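Como gravar boas demonstrações com a garra de mão

Na primeira leva que gravei para o projeto Gundis, joguei fora quase metade. Aprendi na marra, então vai aqui o meu roteiro (aceito sugestões!).

Antes de tudo, ajuste a câmera de cabeça e confira se ela pega as suas mãos. Depois prenda bem os cabos na roupa, abra e feche a garra umas cinco vezes e só então comece a gravar. Se tiver mais gente gravando na mesma sala, combine quem fica em qual canto.
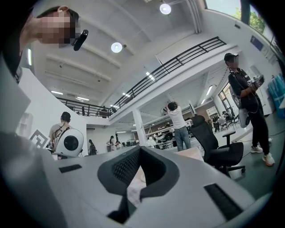
Cada episódio meu dura 14 segundos, no máximo 31. Passou disso, eu corto e recomeço. Faça o movimento devagar, mas sem parar no meio para pensar, que o modelo aprende a hesitar junto com você! E mude o objeto de lugar a cada repetição, mesmo que dê preguiça.

Errou a pegada? Deixe gravar até o fim e marque como falha. A Ratih Latuheru me convenceu disso e hoje eu separo essas tentativas numa pasta própria.

Minha meta por tarefa é 400 episódios. Na última, em setembro, parei em 216 e o treino já rodou, só que a garra ainda fechava cedo demais nos copos. Volto a gravar esses na semana que vem.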